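We use cookies to improve your experience on this site. Accept Manage settings

Search news and events

Open Day at the Troston Laboratory

The Troston laboratory opened its doors to visitors in January for a demonstration of the Rundex program, which records everyday kitchen tasks performed with hand-held grippers. A total of 32 guests attended, in two sessions.

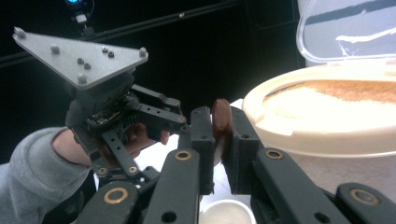 Why use hand-held grippers when the laboratory has robot arms? A person can show a task at a natural pace, and the recordings can later be used to train an arm fitted with the same fingers.

The operator wore gray sleeves and worked at a white table, with a gripper in each hand. A rice container with a clear lid, a small white cup and a brown wooden spoon made up the setting for the task.
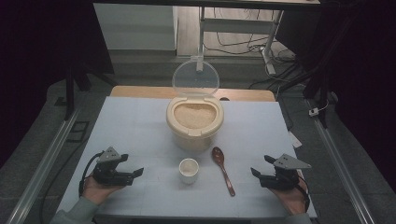

By the Plarkonari Newsletter Office | May 27, 2019

Guests were invited to put questions to the staff between recordings. Many concerned small items, which are difficult to hold between two flat fingers and easy to drop at the rim of a container.

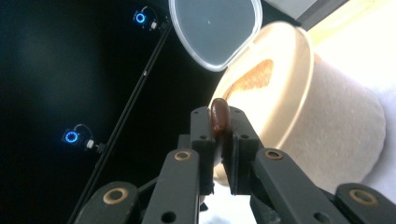
Tang remarked that the grip itself seemed less of a challenge than letting go at the right moment, and asked whether failed attempts were kept. Staff replied that they are kept and labeled separately.

The second session dealt with preparation. Red marks on the surface help the team return objects to the same positions, and finger pads are inspected for wear.
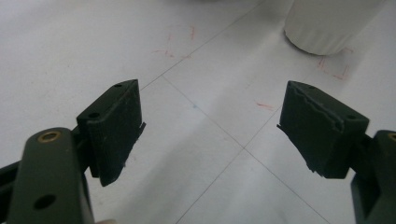

Pads are replaced after 100 recordings, or earlier if the gripping face no longer closes evenly. The laboratory plans to hold a further open day, with places for 24 visitors. Requests to attend should be sent to the Troston front desk in writing.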